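Filed under: Talks & Handouts

Speaker notes - "The Color of the Break Room"
Kerngate Building Managers' Meetup, 1/27/26

Wait for the coffee line to die down. Don't open with the weather joke again.

Start with Plurholm. 80 staff, one break room, walls painted a shade the supplier called Oat. Ask who has an Oat room. Hands will go up. Let them feel bad for a second.

The budget for redoing it was 966 dollars, and I was told this was generous. Paint ate most of it. Mention that I spent an entire afternoon in October comparing two greens that my own family couldn't tell apart. 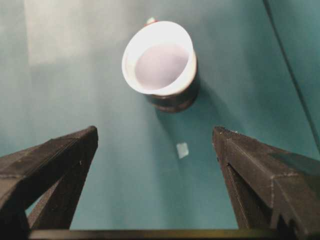 Color chips lie. A chip is the size of a cracker and you look at it under the store's lights, in a good mood. Put the same color on a big flat surface and it starts doing things. Teal is my favorite offender - look at the tabletop, plain blue-green across most of it, then nearly grayish white up toward the top left where the glare lands. Same surface, two colors, and you paid for one. Pause. Somebody will ask about matte finishes. Say yes, matte, and move on or we'll be here until dinner.

Kisuditz story next (keep it short). They picked a deep orange by staff vote, 70 in favor. Within a month people were eating in their cars. A vote tells you what folks like on a slide. Test a patch by the window and another in the worst corner, and leave both up long enough to get sick of them. 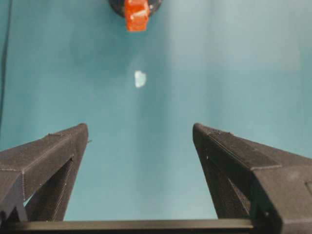 Teal again, tabletop size.

D'Souza part. Their break room has 102 ceiling tiles, all replaced before anyone thought about the bulbs. New tiles, old yellow light, everybody's sandwich looked ill. Bulbs first, then paint, then furniture if there's money. There won't be money.

Questions. If none, ask the front row what color their break room is and watch them try to remember.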